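**Tray Meals at Pevon House: where we are, 4th July**

Hi Lamai,

You asked for something short on how the first half of the grant is going, so I'm going to try (you know me, no promises). The quick version is that we're on track, we have money left, and I have opinions about forks.

When we started, meals at Pevon House went out on whatever was in the cupboard. White plates, pale trays, thin steel cutlery that slid all over the place. A few of our residents have trouble with their eyesight and a few more have weak hands, and supper was turning into hard work for them. Your $500 for the tableware side has gone a long way! We bought the orange-handled forks and spoons from Bostico, and the dark trays came from Braster after the first supplier let us down twice.

The layout took longer to settle than the shopping did. We went back and forth on whether the cutlery should go on the tray or beside it, and the residents were very clear that they wanted it on the tray, to the left of the plate, spoon first and then fork. The glass stays off the tray, up past the right-hand corner, so there's more room for elbows. I'd wanted a place mat too, but I was outvoted.

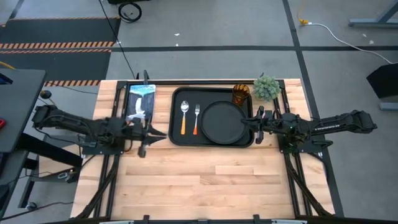

We also asked people what they'd like near them at mealtimes, and the answers were lovely. Plants came up a lot, so there's a little potted one to go by the glass, and several people like to have a book close by for when they've finished eating. None of that was in the original plan and it hardly costs anything, but I'd like to keep it in if you're happy with that.

The one real grumble is the black plates. They look smart, and mashed potato shows up beautifully on them, but on a black tray the plate itself is hard to find. I should have seen that coming. I'd like to try an orange or cream plate from Dantas for the second half, and we have about $30 put by for samples.

Still to do before the end of August:

- Order 15 more sets of cutlery
- Try the new plates at lunch for 2 weeks
- Write up the layout on a card for the kitchen wall

Could you let me know if moving the plate money over needs a form? Come and have lunch with us if you're passing, the soup is good.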